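Workshop Tips: Trying Out Grippers at Home Before You Commit to One

I keep getting letters from people who have bought a small arm for the workshop or the kitchen bench and then can't decide what to put on the end of it, so I thought I'd write down how I go about it. 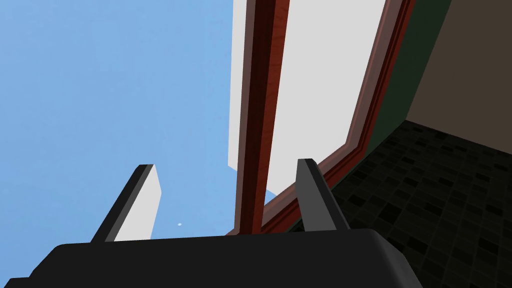 My own rule, for what it's worth, is to do a first round in simulation and a second round on the bench, and to keep the same list of jobs for both. It sounds fussy and I suppose it is, but I spent most of May swapping fingers on and off with a hex key before I took the simulator seriously, and I'd like to have that month back. Two plain fingers in a made-up room will teach you a good deal about reach and angle before you've so much as opened the toolbox.

Start with the view from the wrist

If your simulator lets you put a camera at the wrist, do that before anything else. An outside view is lovely for showing friends, but the wrist view is the one your controller will have to live with, and you may be surprised how much of it is taken up by the gripper itself. A broad housing can hide the very thing you're reaching for. Tilt the wrist well up, then well down, and have a look at what is left to see between the fingers. I do this with nothing in the grip, so that I know what empty looks like.

The Dudent two-finger set was my first, and its body is so wide that I ended up moving the camera bracket forward by 6 mm. The Besten is slimmer and needed no moving at all, though its cable comes out on the side where I always want to put my hand.

Check which way is up

Do please check the orientation of your camera before you blame the arm! I lost a whole afternoon with the Louro controller to a wrist that was turned over further than I believed, and every correction I made sent it the wrong way. Now I put something upright in the room, a post or a door frame will do nicely, and jog the wrist until that upright stands straight in the view. Then I write down the joint angles on a bit of masking tape and stick it to the monitor. Masking tape peels off cleanly for a month or two, after which it doesn't, so change it now and then.

Doors and frames make good practice

Mouldings are awkward things to approach, which makes a door or window frame a very good exercise. Bring the fingers in towards the edge slowly, stop short, back away and come in again from the other side. If the finger passes straight through the woodwork, your collision shapes aren't switched on, and you should sort that out before you trust any other result. (Ask me how I know.)

Floors with a small pattern are worth trying too. Some cameras make a real muddle of little repeating tiles, especially dark ones, and you can try a plain floor straight afterwards to compare.

Keep score, but keep it simple

I ran 107 pick-and-place tries with each set of fingers, using clothes pegs, a tea strainer, a tin of travel sweets and the wooden spoon that was going to be thrown out anyway. The Besten managed 93 of them. The Dudent did rather worse on the pegs and rather better on the tin, and if I did nothing all day but lift tins I would keep it. A lined exercise book with a tick or a cross is plenty. I did set up a spreadsheet once and found I was spending my evenings on the colours of the columns.

In simulation you can leave the thing running overnight, and I've let mine go to nearly 1000 tries with a cup of tea waiting at the other end. Be careful about reading too much into it, though. Simulated pegs are all alike, and mine certainly aren't.

On the bench

When you do move to the real arm, turn the speed right down and keep the stop button where your free hand falls naturally. Clear away anything made of glass. Put a folded tea towel under the work, as it saves the fingertips and deadens the clatter, and a damp cloth underneath the towel stops it sliding about.

For slippery things, a strip cut from an old rubber glove, wrapped once round each fingertip and held with a small elastic band, does as well as the pads that Imarex sell as a spare — and it can be replaced in a minute. Wipe it with warm soapy water when it goes dull. Don't use oil-based cleaner on it, it goes sticky and then you'll be picking fluff out of everything.

Spare screws go in a jam jar lid with a magnet stuck underneath. Label the fingers left and right before you take them off, even when they look the same.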